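Blocks on the white table

29 October 2023

I had wanted a block table since June, when I gave up building on the rug. The rug was too soft and anything taller than my hand leaned over before I finished it. The table I have now is white and flat and a good height for working. The top has picked up scuffs and smudges and I have stopped trying to get them off.

The blocks come from two sets. The plain wooden ones are Osow, bought secondhand. The colored ones are Garba and came in a bag with no box or instructions. They are close enough in size that I keep them together.

Lately I have been laying out lines and skipping the towers. I start with one block flat, turn a corner, run a column down, turn again, and see how far I get before it looks wrong. A line takes only a few minutes and there is nothing to fall over.

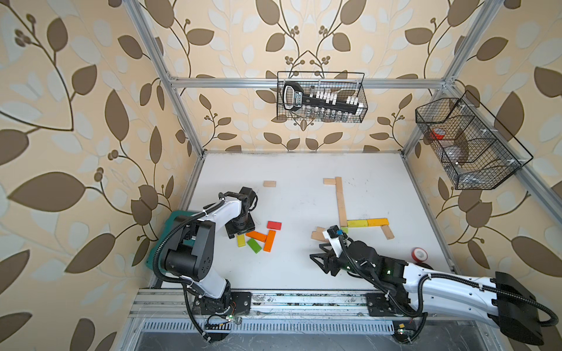 Plain blocks down the middle, yellow for the turn.

I like the yellow ones for the flat stretches because they show up well against the table. The plain wood is better for angles. If two colors meet at a corner I tend to look at the colors and miss the fact that the corner is off.

The leaf wallpaper was left over from the hall. It is a Ferkaseo pattern, peach with brown vines, and I had part of a roll in the closet. I thought it would be too busy behind the blocks. It has been fine, and I would sooner look at leaves than bare board. The wire baskets are for small things that would otherwise end up on the table. The one on the right side is bigger and has sections, so it gets most of it.

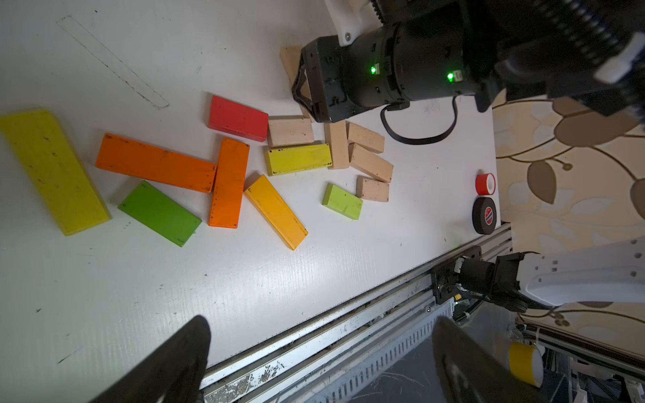 Sorting is the part I put off. I have tried keeping the Garba blocks apart from the Osow ones and it lasts until I start building. What works better is spreading everything out and picking as I go. With the orange, green and yellow pieces lying in among the plain ones I can find a length by eye, and the long orange block is easy to spot from any side. Tape stays out on the right, a red roll and a black one, for the times I want to mark a starting point.

I looked at a storage tray from Fetthorpe, item 1463 in their catalog, with 4 compartments. The compartments are too short for the long blocks, so I didn't order it. A plain shallow box would do. I'll measure the shelf first.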